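중고 데스크톱은 왜 이렇게 시끄러울까? 기말 프로젝트 보고서

작성자: 선시은
팀: Hultent (선시은, Athina Karagiannis, Thodoris Politis)
제출일: 2019년 6월 29일

1. 어쩌다 이 주제를 골랐나

우리 과 공용 작업실에는 오래된 데스크톱이 줄지어 있는데, 여름만 되면 팬 소리 때문에 옆 사람 말이 잘 안 들린다. 나는 거기서 한 학기 내내 과제를 했고, 어느 날 Thodoris한테 "파일 좀 보내 줘"라고 했더니 "창문 닫아 달라고?" 하고 되물어서 둘 다 한참 웃었다. 그날 저녁에 바로 주제를 정했다. 원래 생각하던 주제는 전기 자전거 배터리였는데 Athina가 자전거를 못 구해서 어차피 접을 분위기이기도 했다.

담당 교수님이신 Ourania Sotiropoulos 교수님께서는 소음이라는 주제가 너무 넓다고 하셨다. 그래서 범위를 확 줄였다. 먼지 청소랑 케이블 정리, 이 두 가지만 했을 때 귀로 느끼는 소음이 달라지는가? 부품을 새로 사는 건 빼기로 했다. 예산이 없는 학생이 집에서 그대로 따라 할 수 있어야 한다는 게 우리 팀의 고집이었다 (사실 우리 팀도 예산이 없었다).

2. 설문조사부터

측정 전에 사람들이 정말 팬 소리를 불편해하는지 궁금해서 설문지를 돌렸다. 답변은 100명에게서 받았고 그중 50명이 "소리가 거슬려서 헤드폰을 쓴 적이 있다"고 답했다. 딱 절반이라서 처음에는 Athina가 엑셀 수식을 잘못 넣은 줄 알고 세 번이나 다시 확인했는데, 맞는 숫자였다!

주관식 답변이 생각보다 재미있었다. "비행기 이륙하는 줄", "켜자마자 고양이가 도망감" 같은 답이 많았고, 어떤 분은 소리가 있어야 집중이 된다며 절대 고치지 말라고 적어 주셨다. 이 의견은 보고서 방향이랑 안 맞지만 빼기 아까워서 남겨 둔다. 아쉬운 점은 응답자가 거의 다 우리 과 학생이라는 것이다. 다른 과는 노트북만 쓰는 사람이 많아서 애초에 답해 줄 사람을 찾기가 힘들었다.

3. 소음은 어떻게 쟀나

휴대폰 앱으로 재면 편하지만 기기마다 값이 달라서 곤란했다. 다행히 Stamatia Vrettos 조교님이 음향 수업용 소음계를 빌려주셨다. 소음계는 본체 앞면에서 팔 하나 길이만큼 떨어뜨려 놓고, 바닥에 테이프를 붙여서 매번 같은 자리에 오게 했다. 테이프를 한 번 누가 떼어 버려서 첫날 측정값은 전부 버렸다. 속상했지만 어쩔 수 없었다.

측정 순서는 이렇게 잡았다.

컴퓨터를 켜고 20분 동안 그대로 둔다.
같은 영상 변환 작업을 돌린다.
작업이 도는 동안 값을 적는다.
전원을 끄고 다음 본체로 넘어간다.

작업실 에어컨도 문제였다. 에어컨을 켜면 그 소리가 섞이고, 끄면 방이 더워져서 팬이 더 빨리 돈다. 결국 아침 일찍 나와서 에어컨 없이 쟀다. Thodoris는 두 번 늦잠을 잤다 (본인이 보고서에 써도 된다고 했다).

기록은 Thodoris가 만든 Flusby라는 작은 프로그램에 넣었다. 1초마다 값이 하나씩 쌓이는 단순한 프로그램인데, 다 모으고 보니 값이 3585개였다. 그래프를 그릴 때는 튀는 값을 따로 표시했다. 누가 문을 쾅 닫았거나 Athina가 재채기를 한 순간이 대부분이다.

4. 먼지 청소와 케이블 정리

청소는 전원 코드를 뽑고 나서 시작했다. 에어 스프레이를 쓸 때는 팬 날개를 손가락으로 잡고 뿌려야 한다. 처음에 그걸 모르고 그냥 뿌렸다가 팬이 휘리릭 도는 걸 보고 조교님께 한 소리 들었다. 먼지는 CPU 쿨러 쪽이 제일 심했고, 앞면 흡입구 안쪽에는 회색 솜이불 같은 것이 붙어 있었다. 사진으로 남기자는 의견도 있었는데 밥 먹기 전이라 그만뒀다.

케이블은 한쪽으로 모아서 묶었다. 바람이 지나는 길을 터 주자는 생각이었는데, 오래된 케이스는 뒤쪽에 선을 숨길 공간이 거의 없어서 손이 많이 갔다. 구조를 먼저 보고 싶으면 본체를 눕혀 놓고 옆판을 여는 게 훨씬 편하다. 세워 놓고 하다가는 손전등을 입에 물게 된다.

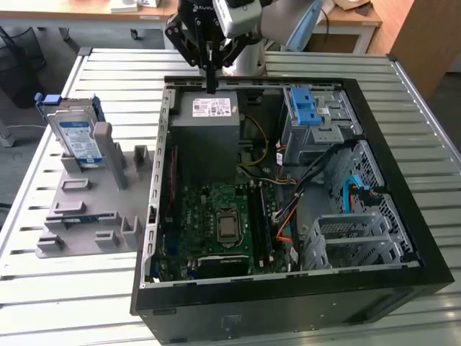

그림 1. 옆판을 떼고 눕혀 둔 데스크톱 본체 내부. 위쪽 가운데의 회색 상자가 전원 공급 장치이다.

5. 결과와 느낀 점

청소만 한 본체는 작업 중 소음이 확실히 줄었다. 케이블 정리만 한 본체는 솔직히 그래프를 봐도 차이를 모르겠다. 둘 다 한 본체도 청소만 한 것과 거의 똑같았다. 케이블 정리를 제일 오래 했는데 결과가 이래서 셋 다 좀 허탈했고, Athina는 그래도 예뻐졌으니 됐다고 했다.

한 대는 청소를 해도 계속 드르륵 소리가 났다. 하드디스크 진동이 케이스로 전해지는 것 같은데, 우리가 정한 범위를 벗어나서 더 파 보지는 못했다. 고무 와셔를 끼우면 나아진다는 글을 읽었으니 다음 학기에 누가 이어서 해 주면 좋겠다.

다시 한다면 본체를 더 다양하게 구하고, 소음계 테이프 옆에 "떼지 마세요"라고 크게 써 붙일 것이다. 그리고 소리 크기만 보지 말고 소리 높낮이도 보고 싶다. 값은 비슷한데 유난히 귀에 꽂히는 소리가 있었고, 설문에서 사람들이 싫다고 한 것도 그런 소리인 것 같다.

6. 역할 분담

선시은: 설문 문항, 소음 측정, 보고서 작성
Athina Karagiannis: 설문 정리, 그래프, 케이블 정리
Thodoris Politis: Flusby 제작, 먼지 청소, 장비 반납

소음계를 빌려주신 Stamatia Vrettos 조교님께 감사드린다. 소음계 건전지는 새것으로 갈아서 돌려드렸다.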